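工单标题:往格子托盘里插瓶子,后排还行,前排老是歪,有没有人遇到过
产品线:Jivine 双臂桌面套件
状态:处理中(等 Husar 那边回配件)
优先级:中

先说一下背景。我不是专业搞机器人的,平时在一家小杂货批发店里管理货,店里老有一些杂七杂八的活:玻璃瓶装进泡沫托盘、拆包裹、把桌子收干净。去年开始琢磨这些活能不能丢给机器干,后来就上了 Jivine 这套双臂,控制软件用的是 Vodmont。装好之后一直断断续续在折腾,这个工单我打算当日志写,想到哪写到哪,客服同学看的时候多担待哈。

问题描述
玻璃瓶汽水,要一瓶一瓶插进白色泡沫托盘的圆孔里。托盘是两排三列。瓶子一开始乱放在桌上,有立着的也有躺着的,两条胳膊各管一边,抓起来,扶正,对准孔,放下去。听着特别简单对吧?我家小孩三岁就会干了。

现在的情况是:立着的瓶子基本没毛病,后排三个孔成功率也还可以。躺着的瓶子就开始看运气,前排的孔更是看运气。常见的死法有这么几种:
夹起来之后瓶身在指头里打转,转到一个奇怪的角度,程序还以为自己夹得好好的;
对准了,往下放,瓶底卡在孔沿上,胳膊继续往下压,托盘被推跑;
放进去了,但是歪的,它觉得完事了,松手走人。

第三种最气人,因为日志里写的是“成功”。

环境
桌子是白色台面,靠墙,旁边有窗,白天光线变化挺大的。桌上我故意没清空,后面留着盘子、小碗、一盆绿植这些东西。有朋友劝我先把桌子清得干干净净再测,我不太同意,家里和店里哪有那么干净的桌子呀,清空了才能干活的机器,我还得先替它干一遍活。

第一次记录(七月,下午两点多)
先跑了 30 轮,每轮从托盘全空开始,跑之前把瓶子随手打乱。后排的结果我比较满意,前排惨不忍睹。当时第一反应是标定飘了,于是把手眼标定重新做了一遍,按 Vodmont 文档里那个流程走的,棋盘格挪来挪去,挪得我腰疼。

做完再跑,没变化。一点都没变。好吧,标定不背这个锅。

第二次记录(隔天,上午)
怀疑光线。上午太阳没那么斜,理论上玻璃反光会少一点。玻璃瓶这东西对深度相机来说真的是噩梦,瓶身里头是深色汽水,外面又亮,深度图上经常瓶身中间缺一块,只剩个盖子和标签飘在那儿。我后来让程序主要认红盖子和红标签,这俩颜色鲜艳,几乎不会丢。

拉了窗帘,开了顶灯,跑完对比了一下:识别确实稳了,躺着的瓶子朝哪边也判得更准。但是插前排还是歪。所以光线是个问题,只不过是另一个问题。顺手修了也不亏。

第三次记录(还是那天,晚上八点左右)
客服回复说让我检查夹爪指垫。我拆下来一看,指垫磨得有点发亮了,用手指头搓都能感觉到滑。原装的硬胶垫,配玻璃瓶,怎么想都不是很合适……我翻箱倒柜找了一卷 Cirholm 的防滑贴,剪了两小片贴上去。

贴完立竿见影!瓶子在指头里打转的情况少了一大半。这里要跟客服同学说一句,指垫这种东西能不能在说明书里写个更换周期?我翻了三遍没找到。 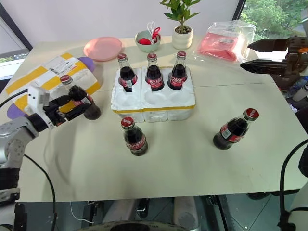 打转的问题压下去以后,剩下的就是卡孔沿和放歪。我把失败的几轮录像慢放着看了好久,发现一个规律:躺着的瓶子被夹起来时,夹的位置不固定,有时候夹肚子,有时候夹得偏上。夹得偏上的话,瓶底离指头远,稍微歪一点点,到了瓶底那儿就歪出去很多。程序里呢,它默认瓶子跟夹爪是垂直的,压根没算这个歪的角度。

人是怎么干的?我自己拿着瓶子试了十几遍,特意放慢了看自己的手。其实我也经常对不准,但是瓶底碰到孔沿的时候,手腕会自己晃一下,找到那个“掉进去”的感觉,然后才往下按。整个过程不到一秒,我根本没动脑子。这个晃一下的动作,Jivine 默认的放置程序里没有,它就是直上直下。

所以我的判断是(客服可以纠正我):缺一个接触以后的搜索动作。

第四次记录(又过了一阵子)
在 Vodmont 里翻到一个叫“柔顺放置”的选项,藏在高级菜单第二层,默认关着。打开以后可以设下压力的上限,碰到东西超过这个力就停下来,再小范围画圈找孔。

第一次开,圈画太大了,瓶子在托盘上面转得像在研墨,把旁边已经插好的那瓶也碰歪了。把圈的半径改小,速度放慢,就正常多了。下压力我也往下调了两次,现在瓶底卡住的时候它会老老实实停住,不会再推着托盘满桌跑。

托盘本身我也固定了一下,底下贴了点双面胶。泡沫太轻了,不固定的话,轻轻一蹭就走。有人可能觉得这是作弊,我觉得还好,人装瓶子的时候另一只手也会扶着托盘嘛。理想情况当然是让第二条胳膊来扶,我试过,两条胳膊凑近了老是触发防碰撞停机,停一次要手动复位一次,烦死了,先放着。

改完又跑了一大批,这次跑了 130 轮,分几个晚上跑完的。前排比以前好太多,后排几乎不出错。剩下的失败基本都集中在一种情况:瓶子躺着,而且盖子朝外、靠近桌子边上。那个位置胳膊得伸得很直,手腕没什么余地可以转,夹是夹得到,扶正就很别扭。

客服回复摘要(我自己转述的,原文太长)
一、前排的问题,他们认为跟托盘放得离胳膊太近也有关系,建议往桌子中间挪一点。
二、指垫可以换软的,硅胶材质,由 Husar 供货,给我寄一对试试。
三、放歪了还报成功,这个他们承认是判断条件太松,目前只看夹爪松开没有、瓶子高度对不对,不看角度。说后面版本会加。

第三条我等不及,自己先补了一个:松手以后退开一点,再看一眼瓶盖的位置,跟孔的中心比一比,偏多了就算失败,重新夹。土是土了点,管用。副作用是每瓶多花 4 秒。我又不赶时间,无所谓,但要是放到正经产线上,这个时间肯定有人要拍桌子。

关于“到底能不能干活”
同事天天问我这个,我就在工单里顺便写一下,省得回头再讲一遍。

纯看装瓶子这一件事,现在的状态是:我可以打开它,去旁边理货,隔一会儿回来瞄一眼。不能走远,不能下班让它自己跑。速度嘛,我手装一盘的时间,它大概才把第一瓶扶稳。所以要是问省不省钱,现在肯定不省,算上我折腾的这些晚上更不省了,哈哈。

但是有几样东西确实比我预想的好。认东西这块,几年前我玩过一个便宜的小胳膊,换个桌布就傻了,现在这套桌上堆着乱七八糟的东西,它也不会跑去抓花盆(抓过一次盘子,那次是我标签设错了)。还有就是它不嫌烦。同一个瓶子插不进去,它能试很多次,我插三次不进去就想骂人。

难的地方全在手上。滑没滑、歪没歪、碰到没碰到,这些人靠手一摸就知道,机器现在要靠看,看又看不全,夹爪自己还挡着镜头。我跟店里人说,家务机器人什么时候能把厨房收了,就看它什么时候能闭着眼睛把一个瓶子插进孔里。他们说我闭着眼睛也插不进去。行吧。

叠毛巾我也试过一回,结果就不写在这个工单里了,跟瓶子没关系,而且有点丢人。拆包裹更别提,胶带那一关就过不去。

目前参数(方便客服对照)
柔顺放置:开
搜索方式:画圈,小半径,慢速
下压力上限:比默认低两档
指垫:原装加防滑贴,等硅胶垫
托盘:双面胶固定
放置后复查:自己加的脚本,看瓶盖偏移
深度相机:曝光锁定,不用自动
窗帘:拉上(这个也算参数吧)

还没解决的
桌边的躺瓶,扶正动作别扭。我在想能不能先把瓶子往里拨一拨再夹,人也是这么干的。Vodmont 里有没有现成的“推”的动作?我只找到夹和吸。

双臂靠近时的防碰撞停机,阈值能不能单独调?我不想整个关掉,玻璃瓶摔了很麻烦的,但是现在也太敏感了。

线缆。胳膊底座出来的黑线有时候会耷拉到桌面上,目前没绊到过瓶子,我用扎带收过,胳膊一转又扯出来。有没有官方的走线方案?

防滑贴能撑多久我心里没底,目前贴着还挺牢。等硅胶垫到了,我打算按最多 400 次抓取换一次来测,看看磨损情况,到时候在下面更新。

补充一条(晚上十点)
刚才按客服说的把托盘往中间挪了一点,又试了几轮前排,手感好像顺了些,瓶子下去的时候没那么拧巴了。轮数太少,先不下结论。托盘挪了以后记得重新示教一遍孔位,我第一把就忘了,它非常认真地把瓶子放在了空气里,还好我手快接住了。

工单先别关。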